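Sunday, April 17, 2022

Flower hanging, bimanual, Skudico policy v. the Enport baseline. Beatrice Mwakyusa on resets, me on logging. Retrained overnight on the full 575 demos, chunk length dropped to 8. Left arm opens the clip, right arm brings the stem up. Same rack and hanger as before, mat not moved.

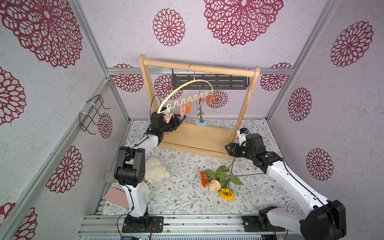 Baseline first, 33 trials. Usual failure – left jaws squeeze the clip before the right arm has a stem, then it just waits there till timeout. Skudico does this much less. Most of its misses are at insertion now, stem goes past the clip on the wrong side. Havent split these by flower type yet, need to.
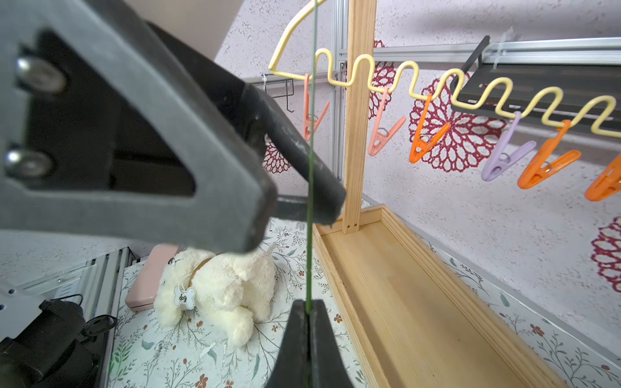

Wrist view is where I think the insertion error comes from. Depth is poor on anything thin. With the green stem pinched upright in the fingers and the zigzag of the hanger right behind it, the crop is mostly edges, and attention maps wander off to the wrong clothespin. Beatrice wants to try masking the backgroud before we touch the model. Fine, cheap to test.

Next: rerun with mask, up to 6 retries per stem. Ask Pangaribuan for the old calibration file – left wrist extrinsics look off to me.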